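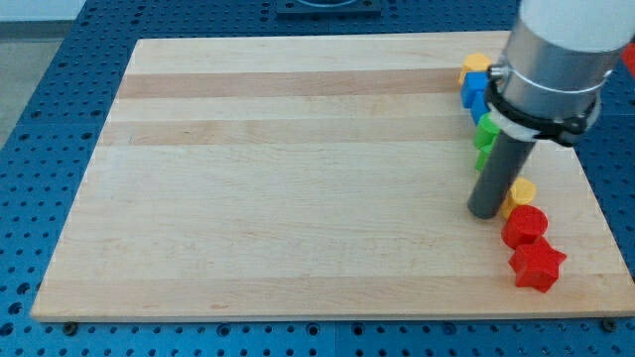
Skalville Culinary Training Center
Monthly Inspection: Cutting Boards and Work Surfaces
Area: Station 2, Hurnisum Building
Period: January
Inspected by: Funmilayo Jibrin
Reviewed by: Cirilo Maldonado

Each item is to be marked Pass, Attention or Fail. A comment is required for any mark other than Pass. Boards marked Fail are withdrawn the same day and entered in the equipment log.

Section A. Board

A1. Board is of an approved material.
Pass. Light maple with two darker bands.

A2. Board lies flat and does not rock when pressed at each corner.
Pass.

A3. Joints between strips are closed.
Pass. Checked by fingertip along the full length of each joint, including both edges of the darker bands.

A4. Surface is free of deep cuts and raised grain.
Attention. Slight roughness felt near one end. Sand with the grain and oil before the next class. Small flecks in the lighter planks are natural to the wood and need not be reported again.

A5. Underside is clean and dry.
Pass.

A6. Identification number is recorded in the log.
Attention. Board 63 was entered under Station 24 last month. Entry corrected.

Section B. Table

B1. Perforated metal top is free of rust and chipped paint.
Pass.

B2. Holes are clear of food residue.
Attention. Crumbs found in several holes near the wall side. The top is to be brushed first and then wiped. Wiping alone pushes residue into the holes.

B3. Bolt heads are seated and have no sharp edges.
Pass. Both bolts along the front of the board checked by hand.

B4. Table carries its rated load without movement.
Not tested. Due at the annual inspection.

Section C. Floor

C1. Floor around the table is dry and free of obstructions.
Pass.

Reviewer's comments

Items A4 and B2 are to be closed by Thursday. Board oil is held in the Ogunleye storeroom; the container must be signed out and returned. The sanding block at this station is worn and a replacement has been requested from Susow. Until it arrives, borrow the block from the adjoining station.

Result: Accepted with corrections
C. Maldonado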